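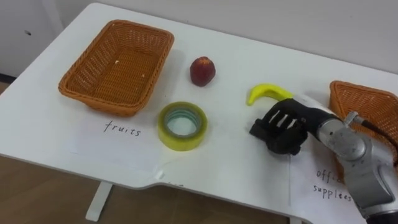
Speaker notes — Sorting, sharing, and the afternoon shift
Tannous site meeting, May

Slide 1. Welcome

Thank everyone for coming, and thank the early crew twice, they've been up since before the birds. Say who I am for the folks from Trolton who haven't met me: I ran the packing floor at Clurport for 12 years before I moved over to training, so I've folded more cartons than I care to remember.

Mention that I'm going to talk for a while and then stop and listen, and that the listening is the part I drove out here for.

Slide 2. What we sort now

Start with the mixed returns. Everybody in this room knows them. A welcome box comes back from a customer's office and inside it there's a snack, a stapler, a roll of tape, somebody's lunch fork. We handled 1,154 of those boxes last month at Clurport, and every one was opened and sorted by hand.

Ask who has worked the returns bench. (Wait for hands. Let them grumble, they've earned it.)

It's light work and it's dull work, and by the third hour your shoulders know all about it. I used to swap my people off that bench at lunch whenever I could, and when we were short I couldn't, and I still feel bad about some of those afternoons.

Slide 3. Practice table

Talk through how the Grulon trial is set up. One arm, one hand, one table. A basket for fruits, a basket for office supplies, a handwritten paper label in front of each one. A banana goes one way and a roll of tape goes the other. People smile when they hear that, and I did too, but think about what you'd teach a new hire on the first morning. You'd start there. You wouldn't start with a crushed box and a leaking pen.

Paper labels are fine, by the way. Somebody from the office asked me if we'd be printing proper ones. We'll get to it.

Slide 4. What changes for you

Slow down on this one. It's the slide people came for.

The returns bench at Clurport has four seats. Under the plan, two of those become what we're calling table leads. A lead sets out the baskets, decides what belongs in each, steps in when something odd shows up, and stops the arm whenever they want to — no phone call, no permission slip. The other two seats move to repair and repack, where we've been behind for over 400 orders.

Say plainly that no one is losing hours while the trial is running. Say it again at the end. Say too that I can't promise what next year looks like, and I'd rather they heard that from me than read it off a bulletin board.

Pay for the lead job is still being worked out. If asked, tell them my own view, that it's a step up and should be paid as one, and that I've put that in writing.

Slide 5. What I got wrong

I thought the hard part would be the machine. At our first meeting I brought a lot of charts about speed, and the first question was whether the bench would still have its stools. Then somebody wanted to know if they could still play the radio. (Yes to both.)

The better questions came later. Who decides that a granola bar is food and a box of tea is kitchen supplies? Well, the people on the bench always decided, and they did it in their heads, and we never wrote a word of it down. So we sat together and made a list. It came to 102 items, with a good argument over hand lotion. I'd like Trolton to make its own list and not copy ours, as your customers send back different things.

Slide 6. Training

Two mornings for leads, half a morning for everybody else. Paid time, regular shift. Bring reading glasses if you use them, the screen text is small and I've complained about it.

Slide 7. Over to you

Repeat the point about hours. Put the sign-up sheet by the coffee and leave it there through the end of the month, so people can think it over at home first.

Questions. If it goes quiet, ask what they'd want in the third basket.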